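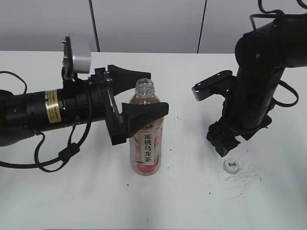
Clalumthorpe shared workshop, bench notebook. October, evening session

Started 6.30 pm, which in the log means kettle on at 6.30 and arms homed a good while later.

Job for tonight: the bottle. Left arm holds it, right arm deals with the cap. My kitchen manages this with two hands and no firmware, but the kitchen isn't writing up a build.

Drink is peach oolong, chosen because the corner shop had plenty of it and the bottle is stiff enough at the shoulder to take a squeeze. The softer water bottles from last month folded up like a deckchair. Jhair Sotelo still has one on his shelf as a warning to us all.

Settings as of tonight, so I stop writing them on my hand:

Left grip: wide fingers, high up by the shoulder. Any lower and the bottle leans away from us when the torque comes on.
Left grip force: 30 per cent. Tried more. Regretted more.
Right approach: fingers pointing straight down, coming in from above. Side approach abandoned, it wants to be exactly where the left arm already is.
Config file: 907. Not 906, whatever the sticky note says. 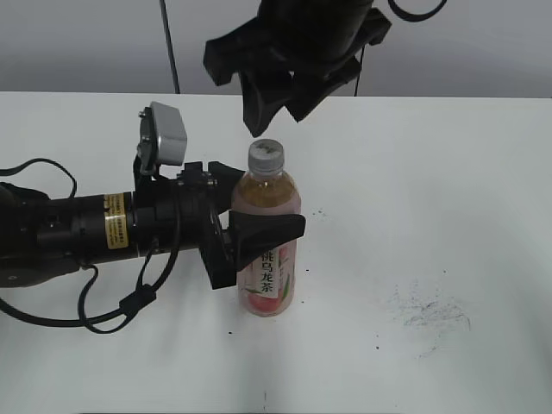 Photo: Clalumthorpe bench camera

The approach from above is where most of the evening went. The Bajwa script thinks of a cap as a point in space, and a point has no ribs to grip and no opinion on being landed on. If the fingertip comes down a whisker to the left it meets the rim and pushes, and then the left arm is holding a bottle that somebody is leaning on. Added a pause above the cap before closing. It looks like dithering. It can stay.

Turning the cap: the right wrist runs out of travel before the thread does, so it has to be turn, let go, unwind, grip again. Jhair wants a continuous-rotation wrist from Nutix. I want to see the price first, and then I want to see Jhair see the price.

Where to put the cap once it's off is still undecided. The script has a drop position and no view on which way up. I've moved that position further from the bottle on paper, haven't tried it yet.

Cables. The left arm's loops droop down to the table and I don't like them. Gemosa clips are in the drawer under the vice, the small ones, and should go on before anything else gets tuned.

The log stopped at line 1136 with a timeout on the right gripper. Restarted, no repeat. Noting it here so that when it comes back I can pretend to have been watching it.

Table wants a wipe. Specks all over, and a grey smudge on the right-hand side that I would like gone before I start trusting the cap detection.

Next: clips, wipe, drop position, then putting the cap back on, which Jhair says is the same thing in reverse. Have asked him to put that in writing.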